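Calibração mão-olho parece boa, mas a pinça sempre para deslocada na máquina de café

Perguntado em Dec 10, 2022 · Visualizações: 221 · Etiquetas: calibração, câmera no punho, percepção, planejamento

Pandico

Estou montando uma tarefa de preparar café com um braço e uma câmera pequena no punho. O fluxo é simples: ir até uma pose de observação, estimar a pose da máquina por casamento de contorno com o modelo 3D, transformar para a base do robô e planejar a aproximação até o reservatório ou até a bandeja. O planejador é o que vem no pacote do Trornitz, sem alteração.

A calibração mão-olho foi feita com um tabuleiro impresso e 45 poses. O erro de reprojeção é baixo e, quando mando a pinça tocar um canto do tabuleiro, ela toca. Com a máquina de café, para sempre deslocada, mais ou menos na mesma direção em relação à câmera. Na pose de observação a vista fica assim: 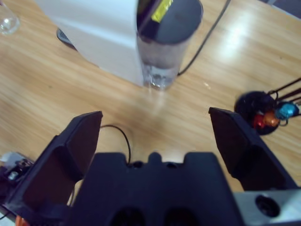 Máquina branca vista de cima, com o reservatório de água à frente dos dedos abertos e o suporte de cápsulas à direita.

O que já tentei:

Refazer a calibração do zero. Mudou muito pouco.
Trocar o alvo por outro maior. Mesmo resultado.
Aumentar o tempo de espera antes de capturar, pensando em vibração. Nada.
Desligar a exposição automática. O contorno ficou mais estável, mas o deslocamento continua.

O deslocamento fica em torno de 6 mm, o suficiente para um dedo encostar no reservatório quando deveria passar livre. O casamento de contorno devolve pontuação alta, então eu tinha descartado a percepção. Alguém sabe onde procurar? Não queria colocar uma correção fixa no código.

Đàm

Pontuação alta no casamento de contorno não quer dizer pose correta. Quer dizer que as bordas encontradas batem com as bordas projetadas dentro da tolerância configurada. Num objeto com reservatório transparente, o algoritmo pode pegar a borda interna do plástico, a linha da água ou o reflexo na mesa, e a pontuação continua boa. O tabuleiro é plano e fosco e não tem esse problema, por isso o seu teste de toque passa.

Eu faria nesta ordem:

Primeiro, tire o reservatório do modelo 3D usado no casamento e deixe só o corpo branco. Se o deslocamento mudar de direção ou diminuir, você achou uma parte da causa.

Segundo, crie uma máscara para os dedos e para o corpo da pinça. Eles ocupam boa parte da imagem, são escuros e têm arestas retas e fortes. Como a câmera anda junto com a pinça, a máscara é fixa para cada abertura dos dedos. Guarde uma para a pinça aberta e outra para a fechada e escolha pela leitura do encoder.

Terceiro, confira os carimbos de tempo. Se a imagem chega atrasada e você consulta a transformação mais recente em vez da transformação no instante da captura, o erro segue o movimento do braço. Esperar parado deveria eliminar isso, mas só se o buffer for esvaziado depois da espera. Muitos drivers entregam o quadro antigo que estava na fila.

As partes cromadas são outro caso.
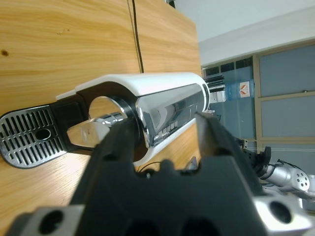 Em superfície espelhada a borda que o detector encontra pode ser a borda de um reflexo, inclusive o reflexo dos próprios dedos, e ela se desloca quando a câmera se desloca. Uma forma de filtrar é capturar de duas ou três poses de observação, levar tudo para a base e descartar as arestas que não ficam no mesmo lugar. No meu caso sobraram poucas arestas no painel frontal e passei a usar a grelha da bandeja como referência principal. Ela tem um padrão regular e um furo fácil de localizar.

Se depois disso ainda sobrar um deslocamento constante, olhe o TCP. Um TCP errado pode ficar escondido no teste do tabuleiro se você tocar sempre com a mesma orientação da pinça. Repita o toque com o punho girado.

Student

Tive algo parecido e no final era o foco automático da câmera. Desliga e calibra de novo. Comigo funcionou.

Também dá para usar servo visual no último trecho, aí a calibração importa menos. Não sei te dizer os ganhos, eu copiei de outro projeto.

Pandico

Obrigado aos dois. O foco aqui já era fixo.

Segui a lista do Đàm. Tirar o reservatório do modelo reduziu bastante o deslocamento. A máscara dos dedos corrigiu os casos em que a pose saía totalmente errada de vez em quando, que eu nem tinha mencionado na pergunta. O teste de toque com o punho girado mostrou que o TCP também estava errado no eixo de aproximação: eu tinha medido até a ponta do dedo sem contar a espessura da placa de montagem.

Para a parte do copo mudei a referência para a grelha, numa máquina preta que temos na mesma bancada. Detecto o furo central, ajusto a elipse e uso o plano da bandeja para obter a altura. O copo transparente eu não tento detectar. 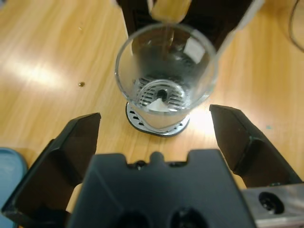 Café caindo no copo sobre a grelha, pinça aberta.

Rodei 55 aproximações com a versão nova e nenhuma encostou na máquina. Ainda falta tratar o brilho da luz do teto na mesa, que cria uma borda falsa quando a pose de observação é mais baixa. Por enquanto limitei a altura mínima no planejador. Vou marcar a resposta do Đàm como aceita.

Đàm

Sobre o brilho: se a câmera permitir, reduza a exposição até a mancha deixar de saturar e compense com ganho. Se não permitir, trate os pixels saturados como inválidos e dilate essa região antes de extrair as bordas. Fica melhor do que restringir o planejador, que mais tarde pode deixar de encontrar caminho por causa desse limite.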